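Huvholm Broadcast Transcripts

README for the transcript set, second release

What this is

A collection of time-aligned transcripts from regional television news and feature programs, with labels for topic, speaker role and place of filming. It was put together by Nabil Qudah to study how local stations cover foreign countries when there is no breaking story: food, schools, music, farming, small business, and so on.

The set holds transcripts and labels only. Audio and video stay with the stations that made them.

Contents

segments.tsv — one row per segment, 453 rows
speakers.tsv — speaker roles, no names
places.tsv — country and region where the segment was filmed
topics.txt — the topic list with short definitions
notes/ — coding notes, one text file per station
changes.txt — differences from the first release

A segment is one continuous report, from the anchor's introduction to the return to the studio. Series that aired over several nights are split into one segment per night and share a series_id.

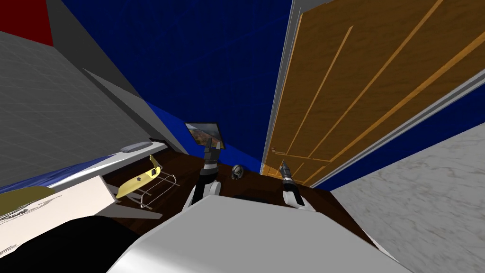

Sources

Segments come from three stations: Hillix, Wevero and Darwish. Hillix gave 242 of them, mostly from its evening program. Wevero gave 120, nearly all from a weekend travel and culture hour. The remaining 91 are from Darwish, which broadcasts in Arabic and English.

Each station picked the months it was willing to share. Coverage over the year is uneven as a result, and April is heavy at Hillix, where a long series on coastal towns was airing. Do not read the monthly totals as a measure of how much foreign coverage a station does.

Columns in segments.tsv

segment_id: station letter plus a running number
series_id: blank if the report stood alone
station: H, W or D
language: en or ar
air_slot: morning, evening or weekend
duration_s: length in seconds
topic_main: one value from topics.txt
topic_second: one value or blank
conflict_mention: 0, 1 or 2
transcript: full text, UTF-8

The conflict_mention column needs care. A 0 means that war, unrest or security is not mentioned at all. A 1 means a passing mention, such as a line in the anchor's introduction. A 2 means it takes up a fair part of the report, even if the main topic is something else. Anchor introductions count toward the value, and they account for most of the 1s.

How the labels were made

Transcripts were typed by hand from station recordings and checked once against the audio. Topics and conflict mentions were labeled by two readers working apart. Where they disagreed, Nabil Qudah made the final call and wrote the reason in the notes folder. The Darwish segments in Arabic were labeled from the Arabic text, and no translation is included. 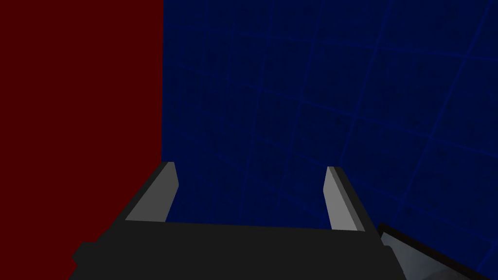 Can I get the original video for a segment?

Write to the station and give the segment_id. Each station keeps a copy of its own list and decides on requests case by case. We can't pass recordings along.

Known problems

Music and crowd noise are marked [noise] in the Hillix and Wevero files but left out of the Darwish files.

Interpreter speech is merged with the speaker's own words in some Wevero segments. The notes file for that station lists the ones we found.

Segment H-455 has a high number because the Hillix numbering skips over reports that were withdrawn before release. The gaps are expected.

Place labels stop at the region. A report filmed in two regions carries only the first — the second can usually be found in the transcript.

Use

Free for research and teaching. Quote short passages with the station name and segment_id. Please don't try to identify private speakers from the transcripts.

Corrections

Send the segment_id, the column and the value you think is right. Fixes go into changes.txt with the next release.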